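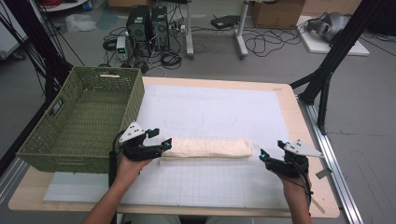
Taking a towel-averse teenager to the Skorel open day in Jurnberg — worth it?

Posted by Gebhard Berchtold, 15 November 2023

My nephew wants to see the automation demos at Skorel. I drove him to one of these in June at another place and we watched a man in a tie describe an arm that was unplugged. Do they let you do anything at Skorel, or is it slides and a cookie? It's a long drive for a cookie.

Tostomik
Went last time. You get one short talk (six slides, I was grateful) and then they let you into the workshop, where people are working. The station everybody crowds around is the towel one. You hold a gripper in each hand and try to roll or fold a towel on the table, then put it in a basket. I have folded towels for most of my adult life and I was terrible at it. The kids were better, and said so.

Wear flat shoes. There are cables all over the floor and the staff step over them like goats. You will not.

Parking is 600 yards down the hill, which means it is 600 yards up the hill first thing in the morning. Take bus 776 if it's running.

Auer
never been but my cousin said it was ok

Marla_in_the_annex
Sign up for the gripper table as soon as you get in the door. The list is a clipboard and it fills while people are still admiring the lobby. If your nephew asks how many towels they've done, the guide will say 3000 and look tired. The cookies were fine, by the way. Oatmeal.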